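홈 > 매거진 > 사건과 사람 > 법정 이야기

12월 | 글 이르야 칼리오(Irja Kallio)

훔친 사람은 있는데 훔친 물건이 없다
트러브리지 우표 사건, 감정서 한 장에 흔들린 재판

트러브리지 지방법원 4호 법정의 난방은 오전에만 돌아간다. 오후 재판에 배정된 사람들은 외투를 입은 채 증언하고, 판사는 법복 안에 스웨터를 껴입는다. 데즈먼드 음베키(Desmond Mbeki)의 재판은 늘 오후였다. 그는 마지막 날까지 회색 목도리를 풀지 않았는데, 검사는 이를 두고 반성의 기미가 없다고 했고 변호인은 감기 기운이 있다고 했다. 재판부는 목도리에 관해서는 판단하지 않았다.

음베키는 우표상이다. 정확히 말하면 우표상이었다가, 수집품 위탁판매업자였다가, 체포될 무렵에는 명함에 '우편사 자문'이라고 적고 다녔다. 그가 무엇을 자문했는지는 공판 내내 아무도 속 시원히 설명하지 못했다. 본인도 한 번 시도했다가 판사에게 짧게 하라는 말을 들었다.

혐의는 단순했다. 베르닌 경매사의 보관실에서 고객이 맡긴 우표 앨범을 빼돌렸다는 것이다. 앨범의 주인은 비달 가문의 상속인들로, 이들은 우표에는 관심이 없었지만 우표가 없어졌다는 사실에는 대단한 관심을 보였다. 앨범에는 우표가 약 2000장 들어 있었다고 한다. '있었다고 한다'고 쓰는 이유는 나중에 나온다.

증거는 넉넉해 보였다. 음베키는 보관실 출입증을 갖고 있었고, 문제의 밤 9시가 넘어 건물에 들어간 기록이 남았다. 다음 날 아침에는 앨범이 있던 선반이 비어 있었다. 경비원은 그가 큼직한 서류 가방을 들고 나가는 것을 보았다고 진술했다. 가방이 들어갈 때도 큼직했느냐는 질문에는 잠시 천장을 보더니, 가방이 하룻밤에 자라지는 않았을 것 같다고 답했다. 방청석에서 웃음이 나왔고 서기는 그것까지 받아 적었다.

피고인의 해명은 이랬다. 두고 온 장갑을 가지러 갔다는 것이다. 검사가 장갑을 제출할 수 있느냐고 묻자 그는 그날 밤에도 못 찾았다고 했다. 나는 꽤 여러 해 동안 절도 사건 재판을 보러 다녔지만, 알리바이가 분실물 신고를 겸하는 경우는 처음 보았다.

그런데 재판이 셋째 날로 접어들면서 이야기가 이상해졌다. 변호인이 아주 기초적인 것을 물었기 때문이다. 대체 앨범에 뭐가 들어 있었습니까?

베르닌 측 직원은 위탁 목록이 있다고 했다. 목록은 한 장이었다. 품목란에는 '우표, 다수'라고 적혀 있었고 비고란에는 '좋은 것 포함'이라고 적혀 있었다. 변호인은 이 두 줄을 천천히, 두 번 읽었다. 두 번째 읽을 때는 안경까지 닦았다. 상속인 가운데 누구도 앨범을 끝까지 넘겨 본 적이 없었다. 맏이는 배가 그려진 우표를 기억했고, 막내는 배가 아니라 새였다고 했다. 둘은 복도에서도 그 문제로 다투었다.

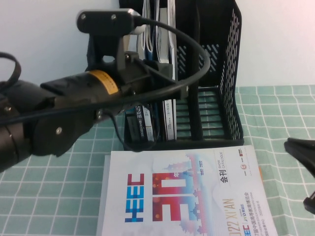
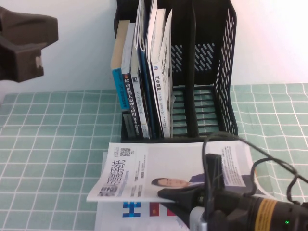
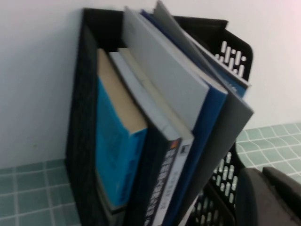

검찰이 믿은 것은 범니스 감정소의 평가서였다. 범니스는 이 지역에서 이름난 곳으로, 은수저에서 박제 여우까지 값을 매기지 않는 물건이 없다. 평가서에는 앨범의 가치가 깔끔한 숫자로 적혀 있었고, 상속인들은 그 숫자를 근거로 보험금을 청구해 둔 상태였다. 문제는 감정인이 증인석에서 한 말이었다. 그는 앨범을 직접 본 적이 없다고 했다. 전화로 설명을 들었다는 것이다.

"전화로 우표의 진위를 감정하신 겁니까?"

"진위는 감정하지 않았습니다. 진품이라는 전제로 평가했습니다."

"그 전제는 누가 세웠습니까?"

"전화하신 분이요."

전화를 건 사람은 맏이였다. 그때까지 휴대전화를 들여다보던 막내가 고개를 들었다. 이날 오후에 내가 본 얼굴 가운데 가장 생기 있는 얼굴이었다.

변호인의 전략은 여기서부터 분명해졌다. 의뢰인이 결백하다고는 좀처럼 말하지 않았다. 대신 검찰이 무엇을 도난당했는지 모른다는 점을 줄기차게 물고 늘어졌다. 가치가 높으면 중절도, 낮으면 경미한 절도인데, 트러브리지에서는 두 죄의 형량 차이가 제법 크다. 피고인에게는 선반이 비었다는 사실보다 그 선반에 얼마짜리가 있었는지가 훨씬 중요한 문제였다.

검사는 앨범을 찾으려고 애를 썼다. 음베키의 가게를 수색해 우표 200장을 압수했지만 전부 그가 정식으로 산 물건이었고 영수증까지 있었다. 수사관은 법정에서 이만큼 영수증을 잘 챙기는 용의자는 드물다고 말했다. 칭찬인지 불평인지 알 수 없는 어조였다. 가게에서 나온 것 가운데 변호인이 반긴 것은 낡은 가죽장갑 한 짝이었다. 왼손이었다. 그는 의뢰인이 잃어버린 것이 오른손 장갑이라고 주장했고, 배심원 둘이 자기 손을 내려다보았다.

우표는 훔치기 쉽고 팔기 어렵다. 가볍고 얇아 주머니에 들어가지만, 정말 비싼 것은 업계 사람 모두가 알아보고, 아무도 알아보지 못하는 것은 값이 없다. 복도에서 만난 한 우표상은 내게 차라리 치즈를 훔치라고 했다. 적어도 먹을 수는 있다면서. 그는 음베키를 오래 알았다며, 사람이 나쁘지는 않은데 남의 물건을 자기 것처럼 아낀다고 덧붙였다. 이름은 쓰지 말아 달라고 했다.

배심원단은 점심 직후 들어가서 해가 진 뒤에야 나왔다. 그사이 난방은 물론 꺼져 있었다. 평의실에서 질문이 한 번 나왔는데, '다수'가 법적으로 몇 개부터냐는 것이었다. 판사는 양측 변호인과 한참 상의한 끝에 상식에 맡기겠다고 회신했다. 상식에 맡긴다는 말은 내 경험상 평의가 길어진다는 뜻이다.

평결은 갈렸다. 무단 출입은 유죄, 중절도는 무죄, 경미한 절도는 유죄. 음베키는 벌금 2000크라운과 넉 달의 집행유예를 선고받았다. 판사는 선고문에서 피고인이 무언가를 가져갔다는 점에는 의심이 없으나 그것이 무엇인지는 이 법정이 끝내 알지 못했다고 썼다. 베르닌 경매사에 대해서는 한 문장만 남겼다. 목록은 품목을 적는 문서라는 문장이었다.

양측 모두 항소했다. 검찰은 형이 가볍다고 했고, 음베키는 자신이 가져갔다는 물건을 특정하지 못한 채 유죄가 될 수는 없다고 했다. 보험사는 별도로 상속인들에게 질문지를 보냈는데, 맏이와 막내는 이제 각자 변호사를 두고 있다. 배와 새의 문제도 그쪽 소송에서 다시 다루어질 모양이다.

선고 뒤 나는 법원 계단에서 음베키에게 앨범이 어디 있느냐고 물었다. 기자라면 한 번은 물어야 하는 질문이고, 대답을 기대한 것은 아니었다. 그는 목도리를 고쳐 매더니 베르닌 보관실을 한 번 더 뒤져 보라고 했다. 거기 물건 정리하는 꼴을 보면 장갑도 아직 있을 거라고 했다.

베르닌 측에 이 말을 전하자, 보관실은 현재 재고 조사 중이라는 답이 왔다. 언제 끝나느냐고 다시 물었더니 목록부터 만들어야 한다고 했다. 항소심 기일은 아직 잡히지 않았다.

매달 한 번, 긴 기사를 메일로 보내 드립니다. 뉴스레터를 구독하시면 개인정보 처리방침에 동의하는 것으로 간주됩니다. 구독은 언제든 해지할 수 있습니다.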